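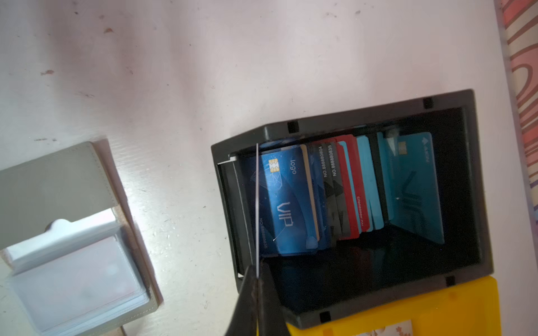
Trastelance Records Card-Sorting Runs for Its Two-Arm Learning System

Trastelance has begun recording examples for a system meant to learn how to handle plastic cards with two robot arms. The work started in September at the company's Paterson site, where an operator guides the arms by hand controls and each run is saved with its camera views.

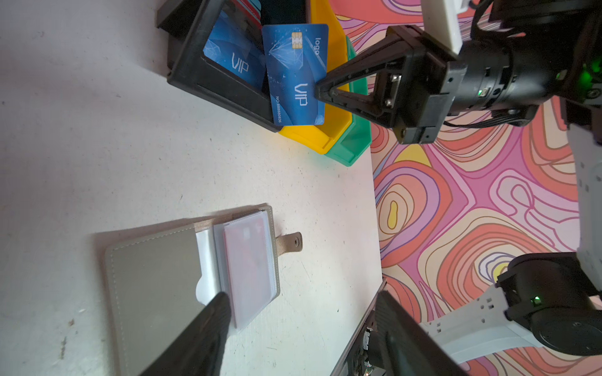 A blue VIP card held in one arm's gripper.

Project lead Nima Zamani said the card task was picked because thin, glossy objects are hard to grasp. An operator records 70 runs in a shift, and
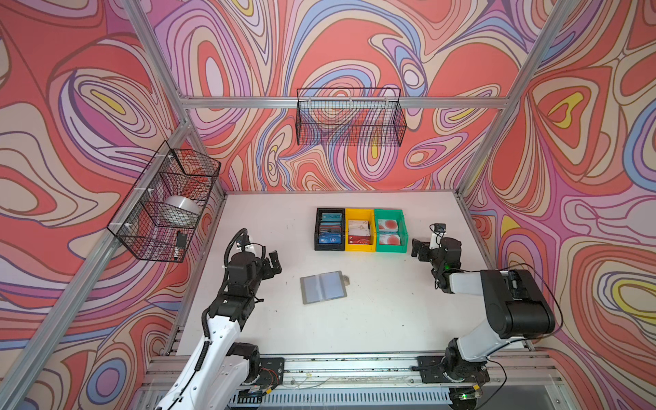
runs that end with a dropped card are kept and labeled as well. Each one is trimmed and checked before it goes into the training set.
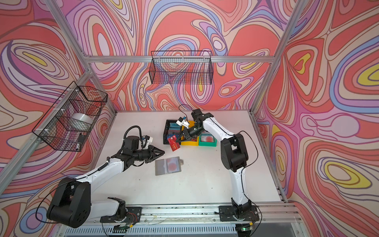 Urnano, which will train the model, expects to receive the first batch of runs next month. It asked for a mix of card colors so the system does not rely on one look. Red cards with gold lettering are handled along with the blue ones. The recordings will stay with the two companies.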